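Planning for the second arm first

Kiri Costigan had a budget of 106 lines when she started planning the assembly bench at Pundport, and she is happy to tell you which of them she got wrong. "The arms were easy," she says, laughing. "Everybody quotes you for arms! It was the hands I hadn't thought hard enough about."

Her group wanted a two-armed robot for small assembly work, the sort where you pick up a peg and put it where a peg goes. The first plan had one arm with a proper fingered hand and a simple clamp on the other. Her colleague Jericho Talavera talked her out of it over a long lunch in June.

"He asked me to try it myself with one hand in a mitten," she says. "I lasted 2 minutes. So we moved money from the furniture line and bought two matching hands, and I'd do it again tomorrow."

What about the things you can't see in a catalog? Costigan lights up at this one. Spare fingertips, she says, and cables, and the hours of whoever has to route those cables. She set aside $1,880 for small stuff in the first year and recommends that anyone starting out do the same before they look at a single brochure.

She is just as keen on cheap practice parts. The blue and white pieces her team uses are plain shapes – pegs, cylinders, square plates – and they go on a white board with outlines drawn on it. "You can learn so much from a board like that. You find out what the hands are good at before you've spent anything on fixtures."

Would she lease next time? Maybe. Four suppliers offered it, and she liked the terms from Grumico, but she wanted to be free to take things apart. "I like owning the screws," she says. Next on her list is a second bench, and she already has the spreadsheet open. 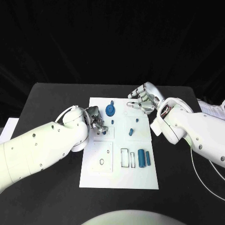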